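Fetora Guest Guide
Section 4: Booking your airport transfer

Transfers to Onholm are booked in the app after your room is confirmed.

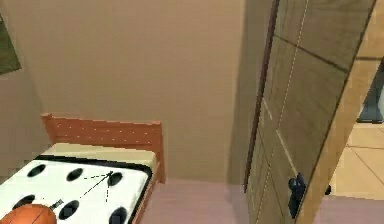
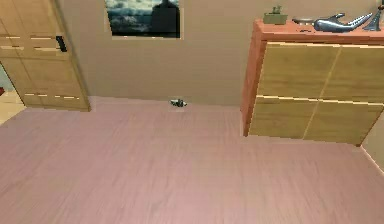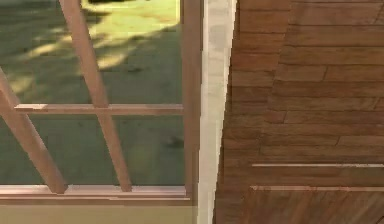
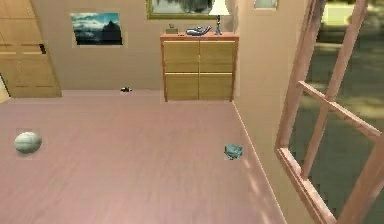 1. Open My Trip and tap Transfers.
2. Enter your flight number and the number of passengers.
3. Choose Shared or Private.
4. Tap Confirm. A pickup code is sent by text.

Note: Shared vans wait 10 minutes at the Havlíček stop, bay 84.

Caution: Changes made after the driver is assigned cancel the booking. Book again from step 1.

For group transfers in September, write to Mererid Gethin at the Onholm desk.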